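Spent the afternoon at the Hullis open day in June. Notes from the manipulation demo follow, mostly for people who work on bimanual setups. Thread.

The task is note posting. Two arms, one table, one framed cork board lying flat, green sticky notes, push pins in a small dish. Domenica Egger ran the session and took questions between attempts, which I appreciated.

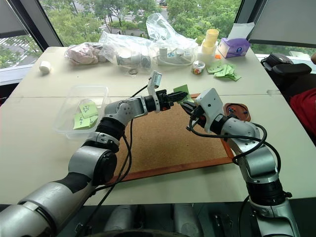
The policy was trained on 2,720 demonstrations, all teleoperated. Egger said they collected 3,000 and threw out the rest for bad timestamps. I asked whether failed grasps stayed in. They did, if the operator recovered.

Paper is harder than it sounds. A single note has almost no stiffness, and the adhesive edge grabs whatever finger touches it first. Irnesska tried suction on a similar task and gave up on it.

Their reported success rate is 86 percent for placing a note on the cork. Pinning is scored separately and she would not give a number for it. Fair enough. 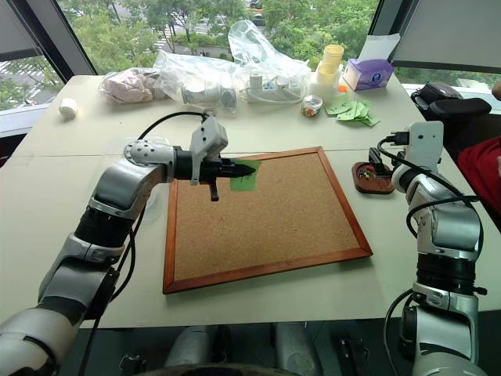
Control stack is Tivow, with a planner from Moschos on top. The planner picks which arm goes first. Most of the lost time is one arm waiting for the other to clear the board.

Antigoni Mitsotakis-Vlachou asked about lighting, given the big windows. Answer: they recorded at all hours and did no other correction. I would like to see the morning and evening results split out.

Evaluation set is 799 trials. No word yet on releasing the logs. Egger is taking requests by email, and I have sent mine.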